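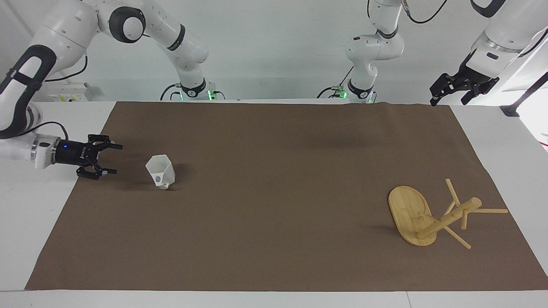
## Where the Cups Go

Most kitchens have more cups than shelf. The usual answer is to stack them, and stacked cups chip at the rim, or stick together, or come down two at a time when you wanted one. The mug tree has been around long enough that people have stopped thinking of it as furniture, but that's what it is: a small piece of wooden furniture that stands on the counter and holds the things you reach for before you're awake.

Sirkka Tuominen has sold kitchen goods out of a narrow shop called Jernside for seven years. She carries four mug trees at any one time and changes them when she gets tired of looking at them. Her advice to customers starts with the cups.

"People buy the stand and then go home and find out half their cups don't hang," she says. "Bring me the cup. Bring the ugly one you use every morning."

A cup with a big open handle will hang on nearly anything. The trouble comes with small faceted cups, espresso cups and anything where the opening is only wide enough for a fingertip. A thick peg won't go through. A thin one will, but the cup may swing and knock its neighbor. Tuominen keeps a drawer of odd cups behind the register for trying out pegs, and she lays brown paper over the table first. Glaze scratches white tabletops, she says, and gray marks on a white table are hard to get out.

The paper is plain wrapping stock off a roll. She tapes nothing down. When it gets too creased to sit flat she uses it for packing and pulls a new sheet.

### Pegs and bases

The first thing to look at on a stand is the base. A round base takes the least room, but a tall pole on a small circle will tip if you load one side, and everybody loads one side. A longer base is steadier front to back and leaves some open board at the foot of the pole. Several makers cut a shallow circle into that spot. Tuominen's customers use it for a sugar bowl or a teapot lid, and one keeps her rings in it while she washes up.

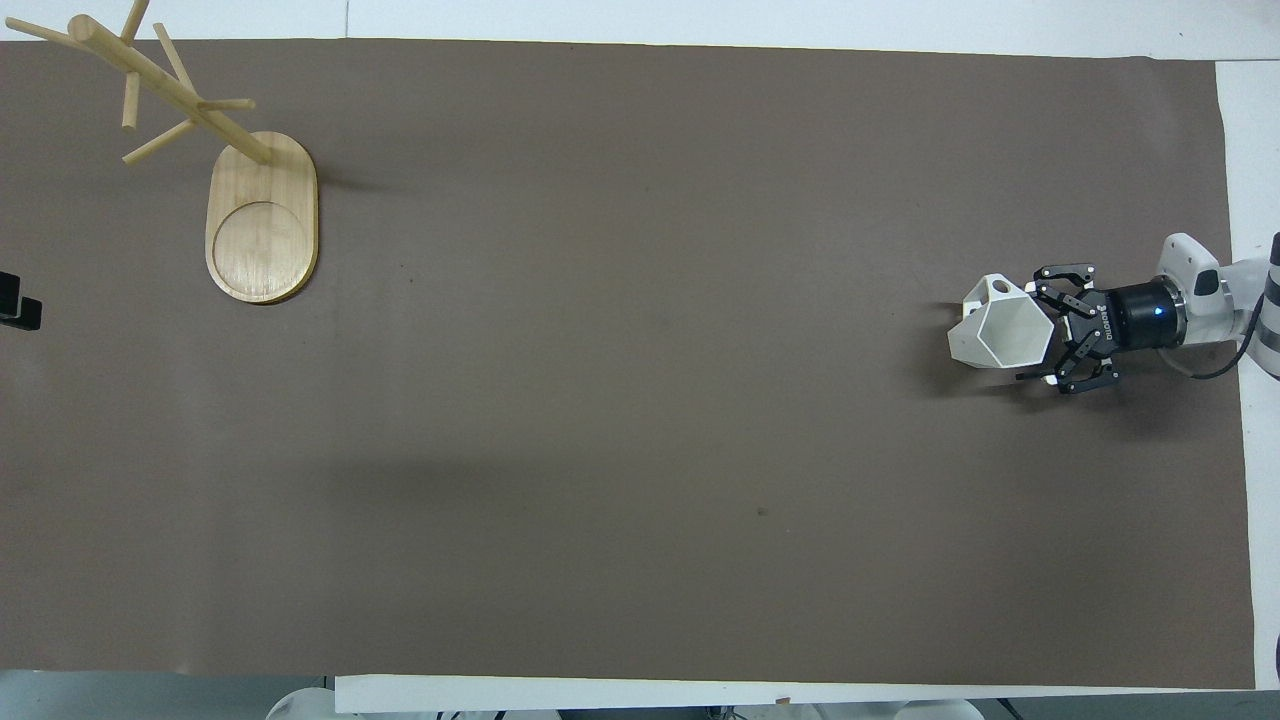
Pegs are the second thing. They should come off the pole at different heights and point in different directions, so a cup on one doesn't rest against a cup on the next. A slight upward tilt helps. Flat pegs let cups walk toward the end every time someone bumps the counter.

The Pasum, which she stocked until June, had nice heavy pegs but put them all on one level. Two large mugs side by side would touch. The Flemow is lighter and a little plain, and it's the one she sells most. She had 171 of them go out the door last year, by her own ledger, and took back two, both with a split peg.

Pale wood shows coffee drips, and there's not much to be done except wipe it. Don't soak a stand. Wipe the pole with a damp cloth and dry it right after, and rub in a bit of mineral oil when the wood starts to look chalky. Hang cups dry if you can. Water runs down inside the handle and sits where the peg meets the pole -- that's the joint that goes first.

Price doesn't tell you much. The Cavalcanti costs roughly $100 and is turned from a single kind of hardwood, and Tuominen likes it, but she has a cheap one at home with a wobble she fixed using a folded matchbook. Both hold cups.

Before buying, measure the distance from your counter to the underside of the cabinets, then add a hand's width for lifting a cup off the top peg.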